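Home | Bench Notes | Handsets | Archive | Log in

April 10, 2024
Filed under: phones, battery, grumbling

Second pass on the Restby handset. The box says 3000 mAh in very large type. Nisreen ran it down on the bench load and got 2224 before it shut off, with the screen still cheerfully showing nine percent. She has written to Istham, who make the cell, and they replied with a brochure.

Swapped in the spare cell and started over. Same charger, same cable, screen at half brightness, radio off. Ibsa wants the radio on, as normal people make calls. Noted. He can sit with it.

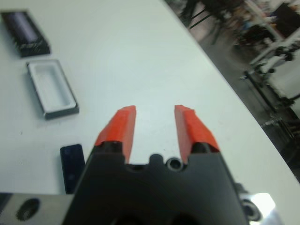

The other handset, the Admasu, is at 716 charge cycles and holding up better than I am. The back cover has begun to creak when pressed near the camera - I have stopped pressing it there. Bindu thinks the glue is giving up.

To do: redo the Restby run with the 2 newer cells, find out who took the good tweezers, ask Kurniawati if the September firmware changed the cutoff voltage. She'll say it's in the release notes. It isn't, I looked.

3 comments | 2 shares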